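About Prerkell Walking Holidays

We are a small walking holiday company, and we have been taking people along old pilgrim paths, monastery tracks and village chapel routes for long enough that some of our first guests now come with their grown-up children. Our office is in the market town of Hadum, above a shoe repair shop (very handy, as you might imagine), and if you are ever passing you would be more than welcome to climb the stairs and have a cup of tea with us while you look through the maps.

How we began

Prerkell started with a single route. It was an old path between two hill churches that most of the guidebooks had either forgotten or got wrong, and we walked it so many times, in so many kinds of weather, that friends began asking if they could come too. Then friends of friends asked, and after a while it seemed silly to keep pretending this was a hobby. We printed a leaflet, bought a second-hand minibus and took our first paying group out one April, when the lambs were in the fields and the lanes were mostly mud. Everyone got to the second church in time for supper. We were very proud of that!

The name comes from the ruined priory at the start of that first walk. There isn't a great deal of it left, just a doorway, part of a cloister wall and a well with a grating over it, but it is a lovely spot to stand in the early morning before setting off, and we still begin several of our trips there.

What we do now

These days we look after 30 routes, some of them in our own hills and the rest further afield. The shortest can be done in a long weekend. The longest is the Promirico Way, which covers 100 miles from the coast up to the shrine at Promirico and takes most people the better part of a fortnight, with rest days built in. It's the walk our guests write to us about most often, usually to ask whether they might do it again in the other direction. (You can, and the views are quite different, though the climb on the third day is a stiff one and we do like to warn people.)

You don't have to be religious to come with us. Plenty of our guests are, and they will find services, quiet hours and a blessing for walkers at many of the places we stop. Others come for the carvings and the painted ceilings, or for the wild flowers, or because they have had a hard year and would like to put one foot in front of the other for a while with someone else worrying about where they'll sleep. We have never asked anyone for their reasons. People tend to tell us around the fourth mile.

We keep our groups small. Twelve is the most we'll take, and on the narrower mountain routes we stop at eight. Each group has a leader who has walked the path in every season and who carries the first aid kit, the spare socks and, more often than not, a large bag of boiled sweets. Your luggage goes ahead by van, so all you need on your back is a waterproof, some water and your lunch.

Where you'll stay and what you'll eat

We use family guest houses, convent lodgings and the occasional farmhouse, and we have slept in every one of them ourselves before putting it on a route. Some are grander than others. A convent room will usually be plain, with a bed, a chair and a window that looks onto something beautiful, while a few of the guest houses go rather overboard on cushions. All of them are clean and all of them have hot water, and where a bathroom is shared we say so clearly in the route notes so that there are no surprises at bedtime.

Supper matters a good deal when you have been out since eight in the morning, and we take trouble over it. Our hosts cook what they would cook for their own families, so there is a lot of soup, bread, beans, good cheese and fruit tarts. We can look after vegetarians and vegans on every route, and most other diets too if you let us know when you book.
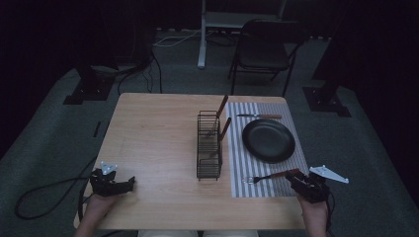

A place laid on a striped mat.

On the southern routes our meals and rooms are arranged with our partners at De Luca, a travel business every bit as small and stubborn as we are. They know which abbey gates are locked at noon and which sacristan will open up if you ring the bell twice, and they have rescued more than one of our groups from a missed bus. We have worked together since our second season and would be quite lost without them.

Looking after the paths

The places we visit were there long before us, and we'd like to leave them in good order. From every booking we set aside 2 per cent for the upkeep of the paths and chapels along our routes. Over the years it has gone towards footbridges, roof tiles, waymarks, a new rope for a chapel bell and a great many gates. We also spend a week every autumn cutting back brambles on the stretch between the priory and Hadum, and guests who enjoy that sort of thing are invited to come and join in. Bring gloves. We provide the cake.

We ask our walkers to keep their voices down inside working churches and monasteries, to cover their shoulders where it is the custom, and to leave cameras in their bags during prayers. Your leader will let you know what is expected at each stop, so please don't worry about getting it wrong.

Is it for you?

If you can walk for a few hours at an easy pace and don't mind getting rained on now and then, there will be a route here for you. A good many of our guests are over 60 and walk the younger ones off their feet! We grade every trip as gentle, steady or hard, and we try to be truthful about it, so do read the notes and give us a ring if you are in two minds. We would much sooner spend half an hour on the telephone helping you pick the right walk than see you puffing up the wrong one.

Around half of our guests come on their own. There is no extra charge for a single room on the gentle routes, and on the others we keep it as low as our hosts can manage.

Getting in touch

The office is open on weekday mornings from nine until one, and in the afternoons we are often out checking paths, so please leave a message and we will call you back. You can also write to us using the form on our contact page, or ask for our printed brochure, which comes by post with a fold-out map of all the routes.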